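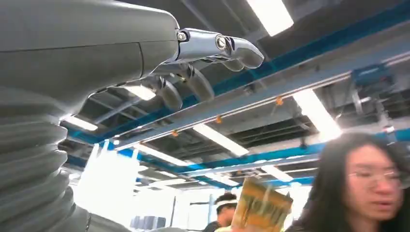

# Clisholm room tone recordings

Background sound recorded in one apartment over 25 nights, for people who edit spoken audio at home and need something quiet to put under their cuts. It was made while I was working on the Siltitz podcast, and most of the files come from gaps between takes.

Version date: April 11, 2026

## Contents

- 473 WAV files, mono, 48 kHz, 24-bit
- `index.csv`, one row per file: room, window open or shut, start time, length in seconds
- `notes.txt`, my own log, not cleaned up

Folders are named by room. `hall` has only 9 files, all short. `bedroom_rug` and `bedroom_bare` are the same room before and after the rug went to the cleaner.

## Recording

Everything went through one condenser mic on a desk stand, gain left at the same mark. The fridge was on unless the row says `fridge_off`. No noise reduction, no EQ. Files were trimmed at both ends and given a short fade with the Biklow batch script, settings included in `notes.txt`.

## Known problems

- 6 files in `kitchen` have a faint hum from a bad cable. They are marked `hum` in the index.
- Start times in the first batch are an hour off. I forgot the clock change.
- Rain is not tagged. If you need dry nights, listen first.
- Speech from the stairwell was cut where I heard it. If you find any left, send me the file name and I'll pull it.

## Using the files

Loop from the middle of a file, away from the fades. Drop the level until you only notice it when it's muted.

Free for any use, including paid work. Credit is welcome: "Room tone from the Clisholm set."

## Planned

Street-side recordings from the Beltrán building, probably in June. Same mic, same naming.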